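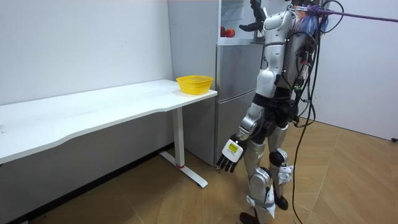

Can I put a frozen pork shoulder straight into the slow cooker?

Eglė Toom
Thaw it first in the fridge. A frozen roast warms too slowly on Low and stays in the unsafe range for hours. Allow two days for a large one.

Brondlow92
I just use more broth – never had a problem.

Stamex
More broth doesn't fix it. If you forgot to thaw, cut the meat up as soon as a knife will go in, finish thawing it in cold water, and start on High for the first hour. Check the center with a thermometer before serving.

Filed under: Slow Cooker > Meat & Poultry
16 comments | 100 shares | Print | E-mail this page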